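Lappalainen, 12 June 2024 – The Lappalainen Town Council has adopted an ordinance that changes how it appoints members to its standing advisory boards and how those boards report to the council. The ordinance passed at the council's regular meeting and takes effect in September. It replaces appointment rules that were spread across 15 separate resolutions.

Under the new rules, all vacancies on advisory boards will be posted on the town website and at the town hall for no less than five weeks before an appointment is made. Applications will be accepted on a single form. The town clerk will check each application for residency and for conflicts of interest and will forward complete applications to the full council. Incomplete applications will be returned with a note of what is missing, and the applicant may file again within the posting period.

The ordinance applies to the boards for Land Use, Parks and Open Space, Public Works, Libraries, and Small Business and Trades. It does not apply to the Board of Assessment Appeals, which is governed by state law.

Terms of office are set at three years. A member may serve two full terms in a row and must then leave the board for at least one year before applying again. Time spent completing another member's unexpired term does not count toward the limit. Current members will finish their present terms under the old rules.

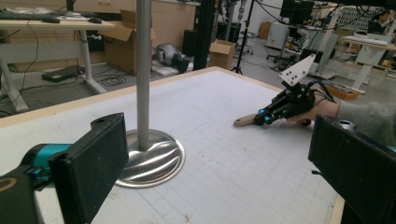

Work table with printed grid and pale wooden edging.

The Small Business and Trades Board, created by the ordinance, takes over the duties of two earlier bodies, the Workshop Licensing Panel and the Mikis Street Business District Board. It will review changes to home workshop permits, loading hours and sign rules before they reach the council. Two of its seats are reserved for residents who hold a current workshop or trade permit. The remaining seats are open to any adult resident of the town.

The council received 171 written comments on the draft during the public comment period. The most frequent subjects were term limits, remote attendance and the reserved seats on the new board. Three changes were made in response:

The required attendance level was lowered from 80 percent of meetings in a year to 75 percent.

Members may attend by telephone or video and will be counted toward a quorum, provided that the presiding officer is in the room.

The deadline for publishing draft minutes was shortened to 10 business days.

A proposal to pay board members a meeting stipend was not included in the final text. The council referred it to the budget session for the next fiscal year.
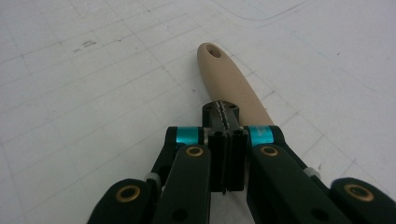

A beige handle, rounded at one end, on a white work surface.

Each board will file a written report with the council twice a year. The report must list matters reviewed, recommendations made and the recorded vote on each. Reports will be public records from the date of filing. A board that misses two reports in a row may not take up new business until both are filed.

Agendas, applications and reports will be kept in the Iremik records portal, which the town already uses for ordinances and meeting minutes. Audio of board meetings will be recorded through the Tritel system installed in the council chamber and the Mikis Street meeting room. Recordings will be kept for two years. No new equipment purchase is required by the ordinance.

Residents who hold a seat on more than one board when the ordinance takes effect must choose one seat and notify the clerk in writing. Seats given up in this way will be posted with the first group of vacancies.

The full text is filed as Ordinance 388. Paper copies may be read at the town clerk's office during business hours or requested by mail at the standard copying fee. Application forms for the first group of vacancies will be available from the clerk's office when the ordinance takes effect.

Media and public inquiries: Office of the Town Clerk, Lappalainen Town Hall.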